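4.3 Fitting the Paewai under-blanket

Read this section through before you plug anything in. The blanket goes on the bare mattress, under the fitted sheet.

1. Switch off the power point and unplug the controller.
2. Strip the bed back to the mattress. Doonas, clothes and a valance hanging below the mattress can stay in the room, but keep all bedding off the blanket until step 6.
3. Lay the blanket flat with the Menine label facing up and the cord socket at the pillow end.
4. Pull the elastic straps under each corner. Smooth out any creases by hand.
5. Push the Vodico connector into the socket until it clicks.
6. Make the bed as usual. Run the cord down the side of the mattress – never between the mattress and the base.

Note: Leave a gap of 200 mm between the top edge of the blanket and the head of the mattress.
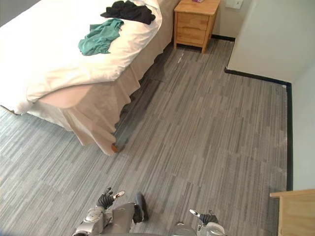
Page 17

CAUTION: Clear clothing and folded covers off the bed before preheating. Heat builds up under anything left in a heap.

7. Plug in the controller and set it to 1. The light glows amber.
8. Preheat on 3, then turn down to 1 before you get into bed.

If the light flashes, unplug the controller, check the connector and start again from step 5. If it still flashes, stop using the blanket and contact Ukia Service, attention Tane Sutcliffe.

For washing and storage – see section 5.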